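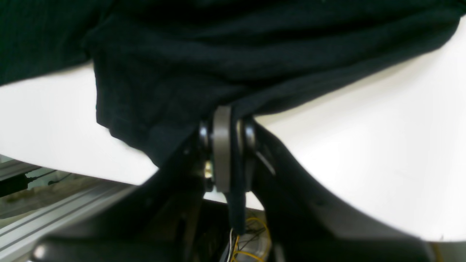 # Ustmont Extends Household Textile Collection to Skaddale

**May 15, 2022.** The Ustmont Department of Public Works will extend its household textile collection to the Skaddale district at the end of this month. Residents of Skaddale will be able to leave used clothing, bed linen, towels and other cloth items at the curb on the same morning as their paper and cardboard. The service is already in place in the rest of the city.

The extension adds 700 households to the route. Each address will receive a starter pack of three collection bags by mail, along with a printed card showing the pickup schedule. Households that do not receive a pack before the first pickup may collect one from the front desk of the Bhutto Street Service Center during regular opening hours. Proof of address is required.

Under the city's existing contract, collection and sorting will be handled by Delent, which has operated the Ustmont textile route since the service began. The contract has been amended to cover the additional streets. There is no separate charge to residents, and the cost will be met from the current solid waste budget.

Skaddale was left out of the original route on account of the work on the lower bridge, which restricted the weight of vehicles entering the district. The restriction was lifted earlier in May. The Department has confirmed that collection trucks may now use the bridge in both directions, and that the route through the hill streets has been driven and approved.

## What may be placed in the bags

The collection accepts most cloth items found in an ordinary household. Items may be worn, faded or missing buttons, but they must be clean and fully dry. Wet cloth spreads mildew to the other contents of the truck, and a single damp bag can cause a full load to be turned away at the sorting floor.

Accepted items include:

- Shirts, sweaters, pants, skirts, dresses and coats
- Knitwear of any weight, including items with pulled threads or small holes
- Sheets, pillowcases, light blankets and tablecloths
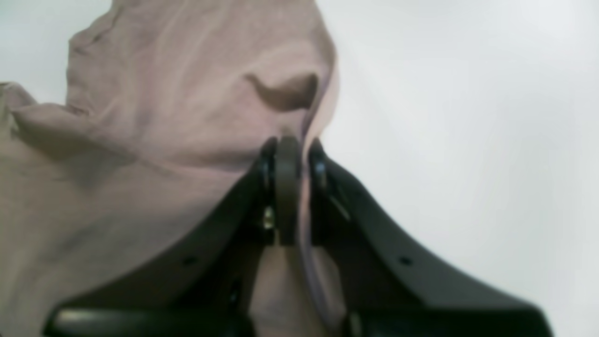 - Bath towels, dish towels and washcloths
- Curtains, with all hooks and rings removed
- Paired shoes, tied together by the laces or held with a rubber band
- Fabric remnants longer than a hand's width

The following should not be placed in the bags: pillows, quilts with loose filling, carpets, rugs, mattress covers, and any cloth marked by paint, oil or solvent. Pillows and quilts may be brought to the Bhutto Street Service Center, where a separate container is provided beside the loading door. Carpets and rugs continue to be accepted as bulk items by appointment.

Residents are asked to empty all pockets before filling a bag. Keys, coins and identity cards are found regularly during sorting. Delent holds such items for a limited period and returns them to the city, but the owner cannot always be traced.

## Sorting and use

Bags are opened by hand at the Delent facility. Each item is laid out flat, checked on both sides, and assigned to a grade according to its condition and fiber content. Clothing in good condition is passed to secondhand outlets. Cotton goods that cannot be worn again are cut for use as wiping cloth, and the remaining material is shredded for insulation and padding.

Color is also noted at this stage. Pale and undyed cottons are kept apart from dark fabrics, as they are preferred by buyers of wiping cloth. Residents do not need to sort by color at home. The Department requests only that shoes be bagged separately from linen.

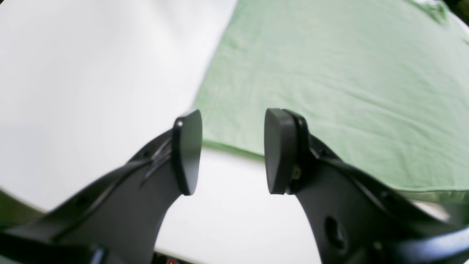 Over the last reporting period, 95 percent of the material collected in Ustmont was placed in one of these grades. The remainder, made up largely of damp or soiled items, was sent for disposal. The Department expects the Skaddale route to perform at a similar level once residents have become familiar with the rules, and the figures for the district will be published separately during its first year.

## Pickup arrangements

Bags should be tied closed and set at the curb by 7 a.m. on the scheduled morning. They should be placed beside the paper bin and never inside it, as the two materials are loaded into different compartments. Only the city's printed bags will be taken. Each full bag will be replaced with an empty one, left at the door or in the mailbox.

Where bags are missed, residents should leave them in place until the end of the following working day before contacting the Department. In heavy rain, bags should be kept indoors and held for the next pickup.

Apartment buildings with shared bin areas will be supplied with a locked container in place of individual bags. Building managers in Skaddale have been contacted in writing and are asked to confirm a suitable location by the end of May. The container requires level ground and must be within 100 feet of the street. Managers who have not received a letter should notify the Department.

Residents who are unable to carry bags to the curb may apply for assisted pickup. Those already registered for assisted trash collection will be enrolled automatically and need take no action. Application forms are available at the Bhutto Street Service Center and at the Skaddale branch library, and may be returned at either location.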